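Subject: Re: [surgate-home] Folding shirts and cloths for small basket

On 5 May 2025, a list member in Serkthorpe wrote:
> My basket is too small for the pile. Do you fold
> each piece in 2 or in 3? And do you spread it first?

Hello all,

I always spread first. If the cloth has creases along its length, I pull gently at both ends and then fold in half, 2 times. The stack stays beside the basket until everything is folded - only then I fill it, with 6 pieces at most. Red things I keep on top.

Red cloth, on the stack and spread out:
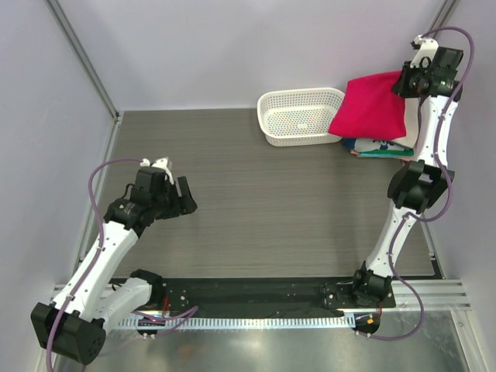
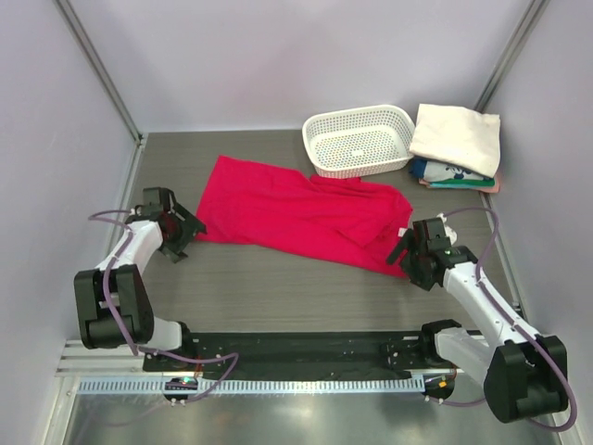
For towels I do it differently, in three parts, because they are thick. Does anybody know if the Sulta baskets come in a deeper size? I would need 30 cm.

Greetings from Surgate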